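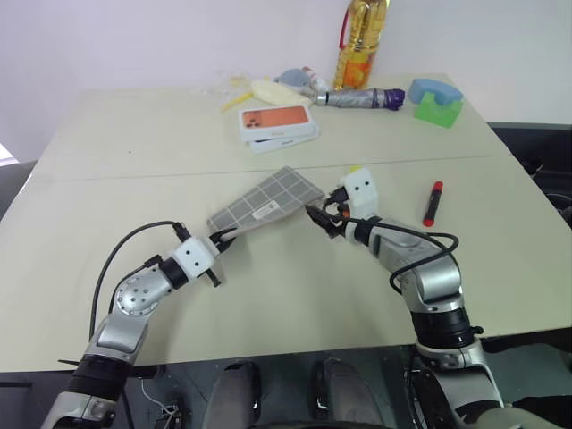
Towels going stiff after a few washes, what am I doing wrong

adankwa
Posted 28/01/2020
Moved into the new place in Drimley and my towels have turned to cardboard. Same detergent as before, same machine even (came with us in the van). Bought a set of gray ones from Sunness in the sale and they were lovely for maybe a month. Now they scratch. Do I need more softener? Using a full cap already.

rdelaunay
Less softener, not more. It coats the loops. Stop using it on towels completly and see what happens.

tubtime
^ this. also you're using too much detergent, everyone does. half what the bottle says

adankwa
Half?? They won't smell though?

tubtime
smell comes from leaving them in the drum overnight. ask me how i know

GinetteD
Drimley is hard water, very. I'm over in Trammont and it's the same supply. My kettle looks like a cave. Vinegar in the rinse, half a cup, white only. Did mine Sunday-best towels that way for years and they're still good.

Monique_M
Please don't do vinegar every wash. It gets at the rubber seals. My repair guy charged me 594 for a new drum and seal set and the first thing he asked was "do you use vinegar". Once in a while fine.

GinetteD
9 years, same machine, no leaks. Just saying.

Monique_M
And mine leaked at 5. So.

pons.d
A seal shouldn't go from half a cup of vinegar in a full rinse. Thats very diluted. 594 sounds like he wanted to sell you a drum, sorry.

Monique_M
You didn't see the seal.

rdelaunay
Can we get back to the towels. Ama how are you drying them? Radiator?

adankwa
Rack in the hallway. No dryer here. Radiator if it's a hand towel and I'm in a rush

rdelaunay
There you go. Air dried cotton always goes crunchy, water dries in the loops and kind of glues them. Shake each one HARD before you hang it, like ten good snaps. Again when it's half dry. Not on the radiator.

tubtime
or ten min in a laundromat dryer at the end. there's a Gallegos on most main streets round there, not expensive

GinetteD
Dryers eat towels. Where do you think the lint comes from?

tubtime
ten minutes ginette

GinetteD
Still lint.

pons.d
Check the temperature too. If you're at cold the detergent may not rinse out, powder esp. I do a warm wash with nothing in it, no soap no softener, and look at the water partway through. If it's foamy there's your answer. Repeat til it's clear.

adankwa
OK did the empty wash thing this morning. FOAM. So much foam. With no soap in. Kind of disgusted

pons.d
Ha. Go again

adankwa
Three rounds and it's nearly clear. Hung them up with the snapping, hallway sounds like a flag factory. Bath ones are softer already, hand towels still a bit rough. Haven't tried the vinegar, don't want to start that up again

GinetteD
Try it on the hand towels. One time.

Monique_M
Check your seal after.

kettle_31
Same problem, found this in April. Does the no soap wash work on bathrobes or is it too heavy for a small drum? Mine's a thick one and the machine walks across the floor as it is

tubtime
put a couple towels in with it so it balances. and level the feet first, walking is usually the feet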